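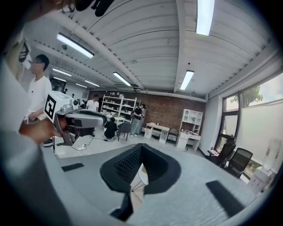
Black ribbed jaws in close-up, with a man in a white T-shirt behind.

Section 4: Setting up a live page for a march, rally or public meeting

A live page is the part of Skadomden most local newsrooms fall in love with first, and it's easy to see why! Your reporter types a few words on a street corner, your desk reads them over, and they're on the site before the crowd has moved to the next junction. Set it up properly the evening before and the day itself is a pleasure.

You will need an editor account, at least one reporter account and the phone app installed on each reporter's phone. If you haven't made your accounts yet, go back to Section 2.

Creating the page

1. Sign in on a desktop computer and open Pages from the side menu.

2. Choose New, then Live. Don't choose Story – a story can't be turned into a live page later, and you'd have to copy everything across by hand.

3. Type a working title. Plain is best: the name of the town and what is happening there. You can change the headline as often as you like during the day and the web address stays the same, so links people have already shared will keep working.

4. Fill in the Background box. It sits at the top of the page all day and tells new readers who called the event, what it's over and what the council, the police or the other side have said so far. The box holds up to 2000 characters, and a good tight one will use far fewer.

5. Pick a time zone and tick Show times on posts.

6. Press Save as draft. The page is now visible to your team and hidden from readers.

Note: If you publish through Calinum, a second box called Channel appears under the title. Leave it on Main unless your web team has told you otherwise.

Adding your reporters

7. Open the People tab on your new page and press Add.

8. Tick the reporters who will be out. Each one gets a message in the app with a button saying Join page.

9. Choose a posting level for each person. Held means every post waits for an editor. Direct means posts go straight out. We love Direct for sports days and carnivals, but please start everyone on Held for a demonstration. Early reports from a crowd are often wrong, even when they come from careful people standing very close by.

10. Ask each reporter to send a test post. It should turn up in the Waiting column on your desktop with their name beside it.

Caution: Test posts sent on Direct will be seen by readers once the page is live. Delete them before you publish.

Sourcing labels

Sourcing labels are a lovely little feature and well worth ten seconds of anyone's time. Every post carries a small label telling readers how you know what you're telling them.

11. Open Labels and switch on the ones you want. The standard set is Seen by our reporter, Eyewitness account, Official statement and Not yet confirmed.

12. Turn on Require a label. Posts without one will stay in the Waiting column until somebody picks one.

13. When a Not yet confirmed post has been stood up, open it and change its label. Skadomden adds the time of the change automatically. If it proves wrong, use Correct, never Delete. Correct keeps the old wording with a line through it and puts the right version underneath, and readers really do notice and appreciate it.

Caution: Check the law on naming people before you post about an arrest or an injury. The software has a Names alert, which highlights anything that looks like a person's name in a held post, but it misses nicknames and unusual spellings. It is a help to your editor and can't do the editor's job.

Working with a poor signal

Big crowds swamp phone networks, so try this part at your desk first.

14. In the app, open Settings and turn on Keep and send. Posts are stored on the phone and sent when the signal comes back.

15. Decide how late posts should appear. Time written puts them in their proper place further down the page. Time received puts them at the top with both times shown. Most desks like Time received, as readers are watching the top.

16. If you have a Standura relay, pair it now. Hold the side button until the light blinks, then choose Relay in the app. One relay looks after 2 phones.

Note: Pictures take much longer to send than words. Ask reporters to send the words on their own and follow with the picture.

Going live

17. Read the Background box aloud once more, then press Publish.

18. Open the page on a phone that isn't signed in and check that it looks right.

19. Put one editor in charge of the Waiting column, and agree a time to hand over. The handover button is at the top right and passes across all held posts together with any notes.

If you want the page in more than one language, switch on the Xiao add-on before you publish. Translations arrive as held posts, so they'll need an editor who reads the language.

To close the page at the end of the day, see Section 5.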